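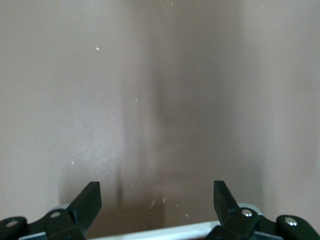
Photo: Lautaro Benítez.

Figure 3. A smooth, matte wall surface under uneven light. Small white specks are visible on it, and soft-edged shadows run down the surface.

4.2 Can people judge a wall color from a picture?

Paint retailers have long assumed that a customer who picks a color from a picture will be content with it on the wall. The claim is repeated in trade guides and sales training, and we could find very little behind it. The study most often cited, an in-house survey by the paint firm Stiler, asked buyers whether they were "happy with the result" and took a yes as proof that the color had been judged correctly. It is no such proof. A person can be happy with a wall that looks nothing like the picture that sold it, and most people do not keep the picture to compare.

Our own test was modest. We recruited 200 adults through the housing office in Skitoswood and asked each of them to match a pictured wall to one card in the Ostermann fan deck. The pictures were viewed on a single calibrated screen in a room with the blinds closed. Participants had no time limit, could hold cards up beside the screen, and could change their minds until they handed the card in. Those are generous conditions. Somebody choosing paint on a phone at a kitchen table has none of them.

Even so, the matches were poor. Participants spread their choices widely across the pink, beige and gray pages of the deck, and agreement between any two of them was low. The problem was worst for muted colors of the kind in Figure 3, where the lighter parts read as a dusty rose-beige and the darkest part as a brownish gray. A participant who matches the first and a participant who matches the second have both done what we asked. We see no principled way to call one of them wrong, and this already makes trouble for any study that reports a single accuracy score.

It might be objected that people correct for shadow without effort, and that a full view of a room would have let them do so here. The first part is well supported for real rooms. We are less sure it carries over to pictures. A close view offers few cues to where the light is coming from, and a viewer who cannot place the light has little basis for discounting it. The wider views in our set did produce somewhat tighter agreement, but they also contained floors, furniture and window trim, any of which could have steered the choice. We did not separate these effects and make no claim about which one mattered.

The Trirkix matching tool deserves a brief comment, as several readers of an earlier draft asked why we had not simply used it. The tool averages color over an area the user selects and returns the nearest card. It gives the same answer each time for the same selection, and its makers present this as accuracy. Repeatability is cheap. When we moved the selection from a lit area to a shaded one on the same wall, the tool returned a different card, with no warning that anything had changed. We would not treat its output as a reference standard, and we advise readers to be wary of published work that does.

Two limits of our test should be stated. All participants lived in one town, and we did not screen for color vision beyond asking about it. We also relied on a single fan deck, whose spacing between neighboring cards is uneven in the beige pages. Some of the disagreement we report may belong to the deck. A repeat with a second deck was planned for October but could not be completed in time for this paper, so the size of that share remains unknown.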